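Ticket 127: items missing from the mixed bin, Traldale store room
Opened July 2026 by Ademir Arruda
Status: open

Entry 1

Right, so I picked this one up after Sebastião Vasconcelos rang to say his pick list wouldn't tally. The list (number 230, the Araújo one) has seven lines on it and he could only tick off six. He'd already been through the shelves twice and was getting fairly fed up, poor man!

First thing I did was check we were both reading the same version. We weren't. His was printed before Zollance changed the names, so "house shoe" on his sheet is "slipper, dark" on mine, and the soft toy had lost its colour altogether. I sent him the new one and asked him to start again from the metal bin.

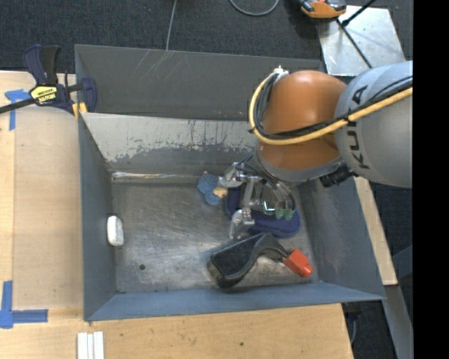
Entry 2

Went through the bin against the new list. The blue fuzzy toy is in there, right beside the dark navy-purple slipper-shaped thing, so I'm happy to tick both. The red-orange blocky piece is at the narrow end of the big curved black and grey one, and I've ticked that too.

The curved one is my headache. I can't match it to any line! The closest is line 5, "grey holder, bent", but it's mostly black and a good deal chunkier than I'd imagined a holder to be. I've left it unticked and put a query next to it.

Entry 3

Sebastião thinks line 5 went to Sadico with the last lot, in box 61, and the curved thing was never on our list to begin with. Could be. He's going to open the box and ring me back. In the meantime please don't move anything out of the bin, and don't print the old list again (I've deleted my copy, he's binned his).

Leaving this open until I hear about box 61.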